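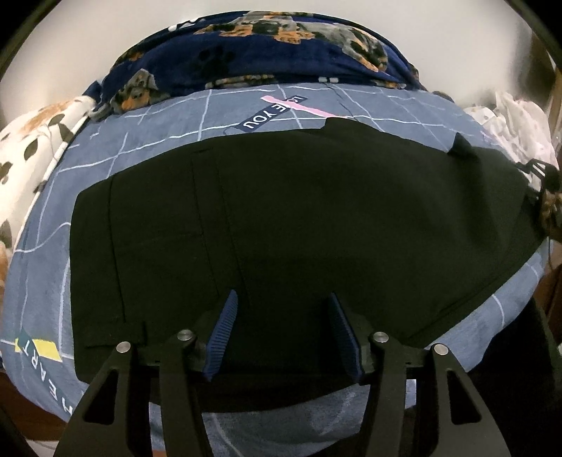

Dark garment laid out on a patterned bedspread.

Prisolholm Clothing Care Labels

Plain-text transcriptions of the care labels sewn into everyday clothes, with a fiber list and a wash code for each one. The labels were typed in by hand. Release date: 1st May.

Contents

labels.csv has one row per label. fibers.csv has one row per fiber per label, so a cotton and elastane blend takes two rows. codes.txt lists the 35 wash codes and what each stands for.

Columns in labels.csv

id: whole number, never reused
garment: trousers, shirt, sweater and so on, lower case
text: the label as printed, line breaks replaced by a slash
lang: language of the first line
code: wash code, blank if the label shows symbols only
source: bevoneck or irnton

Known problems

Fiber shares on 8 labels add up to 98 percent. They were printed that way and have been left alone. Irnton rows use "polyamide" where Bevoneck rows use "nylon"; merge the two before counting. Faded words are marked with a question mark in brackets.

Loading

The files are UTF-8 with a comma separator. The Ahn reader, version 3 or later, opens them without any settings. Older versions drop the lang column.

Changes

A corrected fibers.csv is planned for June. Row ids will stay the same.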